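I want to write this down tonight while I still remember the order of things, because tomorrow I will mix it all.

The open day at Atthorpe began at 8 in the morning, and I arrived too early, as always. There was coffee in paper cups and a table with name stickers. I wrote my name too big and had no space for the name of my company. The hall is larger than I expected from the website. A woman from Chettiar gave a short welcome and told us that 234 guests had registered, which explained the line for the coats.

We were divided in groups. Mine went first to Donden, who make the conveyor belts and the rails. I liked this part more than the others in my group did, I think. They let us turn a screw to change the tension of a belt, and the man explained that most problems in sorting come from the belt and the light, and people blame the robot. I wrote this in my small notebook and underlined it. In my own work I have made this mistake, two years ago, and it cost us the whole of January.

Then we went to the Flilen station, for which I really came. A humanoid robot stands at a green belt, with blue bins under it, and it must take the things from the belt and put them in the correct bin. I had seen only the films before. In the films everything is a little faster, I suppose. In front of me it was slow and serious, like a person on the first day of a new job. It waited with the hands open before each piece, and I noticed that I was also holding my hands open, and I put them in my pockets.

The operator said it had done 1,714 pieces since they installed it in the hall. I asked how many were put in a wrong bin. She did not have this number with her, but she wrote down my address and promised to send it. Somebody else asked about the price and she laughed politely. I asked also about the fingers, how often they must be changed, and she said the tips wear out first, the same as with gloves. I thought this was a good answer.

One time it took a piece and dropped it beside the bin. Everybody in the group made the same small sound. It did not look for the piece, it only went on to the next one. I am still thinking about that. A person would have looked down.

Lunch was soup, too salty, and a very good bread. I sat with two people from a packaging company and we spoke about floors, how difficult it is to keep them level in an old building. My English was better before lunch than after it. In the afternoon there was a talk about safety distances, with some 364 slides, or it felt so, and I must confess I left before the questions to see the Flilen station once more. There were fewer people and I could stand at the side as long as I wanted.

I have to decide what to write in the report for my boss. He wants a yes or a no. I would like to write "not this year, but please let me go again," and I do not know how to make this sound professional. I will try in the morning. My feet hurt from the concrete.

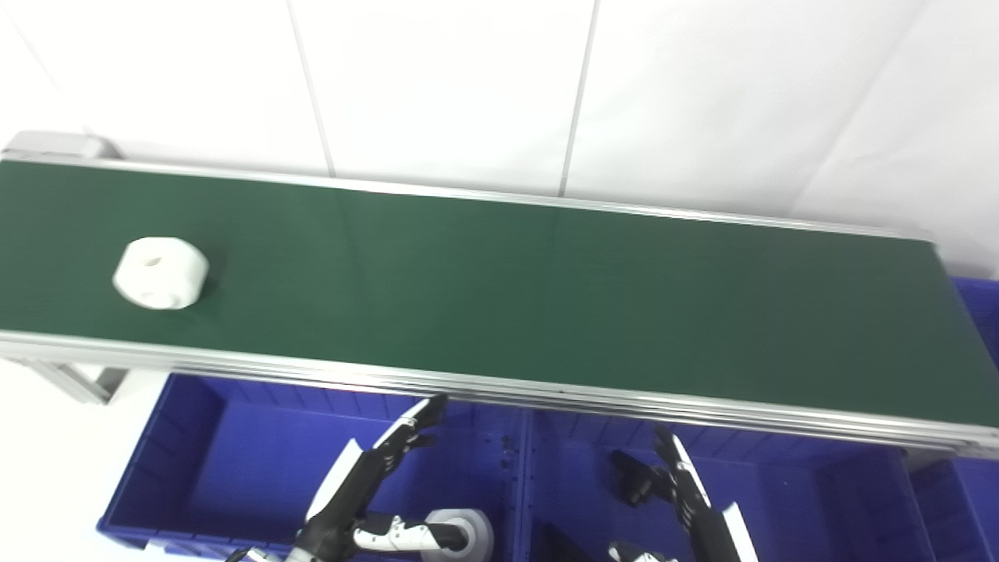

Flilen's operator wrote back already the same evening, which I did not expect: the wrong bins are counted only since the last change of software, so the number would look better than it should, and she would prefer to send it to me after another month of work.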